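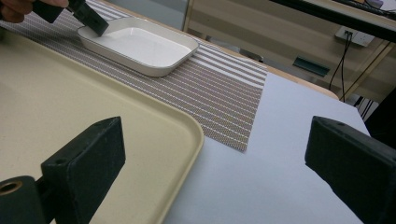

Last updated: January 11, 2023

Laying the table is still hard work for a machine, Astham project finds

Anyone who has ever asked a teenager to lay the table will know that it can take a while, and the people at Trododico would like you to know that it takes a while for a robot too. The small Astham firm has spent the winter so far trying to get a machine to manage the plainest jobs in the kitchen, the ones most of us do with half an ear on the radio, and it has now said a little about how things are going.

The short version is that the machine can put a dish on a placemat, most of the time, if the dish is the one it knows. The longer version, which Zodwa Modise was kind enough to go through with us over two cups of tea, has rather more ifs in it.

For now the lessons are given by people. They work at an ordinary table with grippers held in the hand, black two-fingered things that open and close much as the robot's own do, and they go through the chore again and again while everything is recorded. A white dish, a striped placemat and a big cream tray are enough to keep a morning busy. The dish has to be taken by its rim, and a shallow one with low sides gives blunt fingers very little to hold on to.

"You and I would slide it to the edge of the table and get a thumb under it, and we'd never know we had done it," said Ms Modise, who runs the kitchen side of the work. "It took us until October to notice how often we all do that. So now we do it on purpose, slowly, and the robot has started to pick up the habit, bless it."

The robot itself goes by the name of Remik and lives at the far end of the building. In its latest round of trials it was asked to move a dish from a tray to a mat 24 times, and it got through 13 of them without help. The rest ended in various ways, mostly with the dish pushed along in front of the fingers, and on 2 occasions with the mat going along for the ride as well.

Gemechu Jemal, who looks after the trials and keeps the tally in a school exercise book, thinks that is a fair score for a machine that could hardly find the mat last summer, though he would not want it in his own house just yet. Cloth and woven mats are a nuisance because they wrinkle and shift, he told us, and a pale dish on a pale table is not always easy for a camera to pick out. Cups are going better. Cutlery has been put off until the spring, and he did not sound sorry.

There has been interest from shops as well as homes. Frerichs, the kitchenware store on the High Street, has offered to let the team try some of the evening tidying once the doors are shut, which would mean putting trays and dishes back on the right shelves. Zinash Beyene, the manager there, said her staff were more curious than worried. "Customers put things back in the oddest places, and it takes us a good while every night," she said. "If it can learn where the oven dishes go it will be doing better than my husband."

No date has been fixed for that, and the firm is in no hurry to name one. Remik will carry on with dishes through the rest of the winter, with a deeper sort to be added next, and there is to be an open afternoon at the Astham workshop when the evenings are lighter. Readers who would like to come along can leave their name at the front desk of Trododico or at the till in Frerichs.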